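Se former avant d'ouvrir une boutique CBD : formation payante ou pas ?

Forum Création et reprise > Commerces réglementés

Posté par Skullness en octobre

Bonjour à tous,

Je suis salarié dans la grande distribution et je prépare l'ouverture d'une petite boutique de CBD (fleurs, huiles, infusions) dans une ville moyenne. Le local est repéré, 40 m² en centre-ville, bail pas encore signé.

Un organisme appelé Pluline me propose une formation de deux jours à 500 euros, avec une attestation à la fin. Le commercial m'a laissé entendre que cette attestation était « quasiment obligatoire » pour ouvrir. J'ai cherché et je ne trouve aucun texte qui le dise. Est-ce que quelqu'un a suivi ce genre de stage ? Est-ce que ça aide avec la banque ou l'assureur ? J'ai déjà essuyé deux refus d'ouverture de compte pro, donc je me pose la question.

Autre point, je voudrais vendre quelques produits alimentaires à côté, surtout du thé et des biscuits, sans CBD dedans. Est-ce que ça complique le dossier ?

Merci d'avance.

Ildikó Kelemen

Bonjour,

Je tiens une boutique depuis 7 ans, d'abord en cigarette électronique, puis avec un rayon CBD. À ma connaissance, il n'existe pas de diplôme exigé pour vendre du CBD. Demandez au commercial la référence exacte du texte, par écrit. S'il ne répond pas, vous aurez votre réponse.

Pour la banque, mon attestation n'a servi à rien. Ce qui a débloqué le compte, c'est un dossier avec les analyses de laboratoire pour chaque lot (taux de THC, pesticides, métaux lourds), les factures du grossiste et un prévisionnel fait par un comptable. J'ai payé le mien 200 euros. Je mets tout dans un classeur sous le comptoir et je le sors aussi en cas de contrôle. Un lot sans analyse ne va pas en rayon.
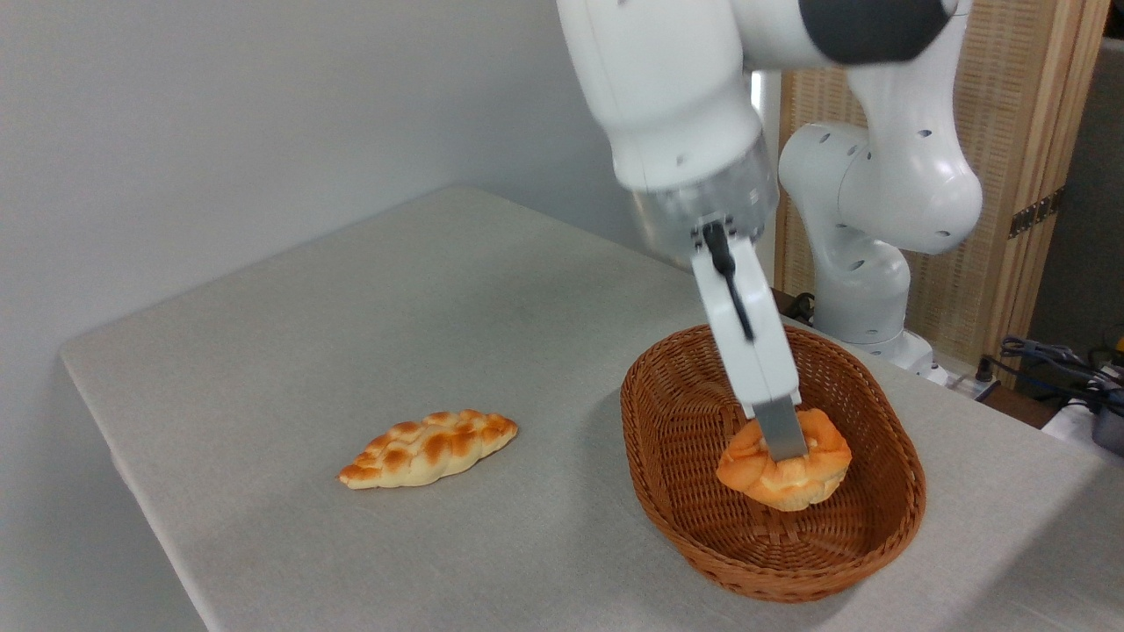
Pour l'alimentaire, séparez les deux activités dès le départ, dans les statuts et sur les étagères. Le thé et les biscuits emballés ne posent pas de difficulté particulière, il faut surtout un étiquetage complet et le nom du fabricant. Si vous passez au non emballé, c'est autre chose : un petit pain dans une corbeille en osier ou une brioche tressée posée à même la table, c'est de la denrée nue, et il faut alors penser à la protection, aux allergènes affichés et à la déclaration auprès des services compétents. Je vous conseille de rester sur de l'emballé la première année. Et n'écrivez rien sur la vitrine qui ressemble à une promesse de santé, ni pour les huiles ni pour les infusions.

Prévoyez aussi 2000 euros de côté pour l'assurance et un avocat. J'ai fait relire mon bail à cause d'une clause sur les activités autorisées dans l'immeuble, et la relecture a évité un litige avec la copropriété.

Hallby

Laisse tomber la formation, tout est sur internet. Moi j'ai ouvert sans rien et pas de souci. Par contre pour la banque change d'enseigne, ça dépend du conseiller.

Kirsten Lund

Je ne suis pas d'accord avec Hallby sur le « sans rien ». J'ai suivi un stage de deux jours, pas chez Pluline mais chez Siriwardena. La première matinée sur la réglementation était utile, le reste beaucoup moins : une demi-journée de techniques de vente et une autre sur les réseaux sociaux. Demandez le programme détaillé et le nom de l'intervenant juridique avant de payer. Regardez aussi si le stage peut être pris en charge, puisque vous êtes encore salarié.

Pour le bail, ne signez pas avant d'avoir un accord de la banque. Vous pouvez demander une condition suspensive au propriétaire, le mien a accepté.

Skullness

Merci pour vos réponses. J'ai écrit à Pluline pour avoir la référence du texte, j'attends leur retour. Je reste sur du thé et des biscuits emballés pour commencer.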